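Grippers, round two

October 17, 2025

So I've finally had a proper go with the Fosteck fingers, after moaning since March that the Edent suction cup couldn't cope with anything squashy. Calum Moncrieff lent me his set for a fortnight (thank you Calum, they're coming back, I promise!) and I've been tipping odd bits into the metal bin and letting the arm get on with it.

I did 37 picks with each gripper, same bin, same speed. The suction cup dropped 19 of them. The fingers dropped 2, and I'm blaming myself for one of those, as I'd set the grip force far too low. 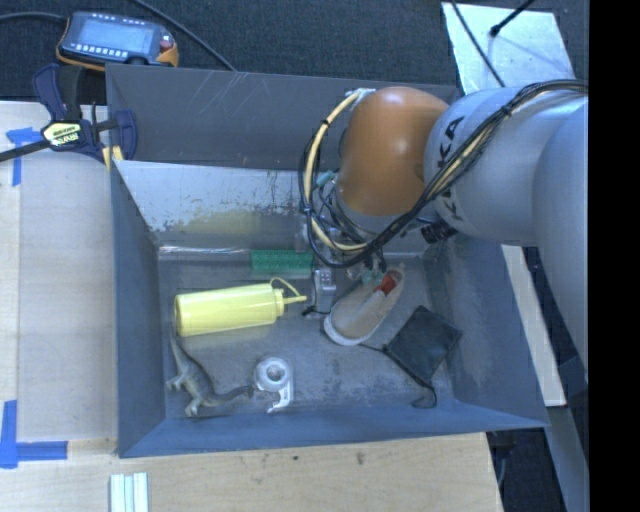 Soft things were where I noticed it most. Shoes and fabric pouches were hopeless with suction, all that air leaking round the edges, and the fingers just pinch and go. They're slower on flat stuff though, and I had to redo the cable ties twice before I was happy with how the wrist turned.

Still to try is the Trodley controller, which everyone on the forum raves about. I've got the manual open and I'm already lost on page four, so if you've set one up, do leave me a comment!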